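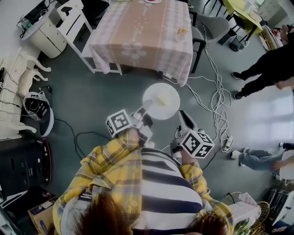 Notebook entry, August. Hand-held gripper demonstrations, tableware task. Entered by Irén Szűcs.

The purpose of this session was to compare two sampling schemes for the Murnum policy. Scheme A trains on every demonstration in the set. Scheme B discards those in which marker tracking was lost on either gripper for longer than 28 consecutive readings. Both schemes use the same network and the same start poses as the 2023 baseline.

The full set holds 1000 demonstrations. Scheme B removed 296 of them, more than had been expected. Most of the losses fall at the moment the operator turns the wrists inward to reach a plate on the floor - one marker cube then hides the other. Demonstrations at table height were seldom affected.

Preliminary result: Scheme B gives smoother approach paths in replay. Grasp success has not yet been scored, and no claim should be made on that point in the Veltelis report.

Jakab has asked whether the overhead view alone could recover the lost poses. This will be tested on the discarded portion first, with the calibration file left unchanged.

Open items: repeat the left gripper width calibration; confirm that the Tullemley export keeps the original time stamps; score grasps for both schemes using the same sheet.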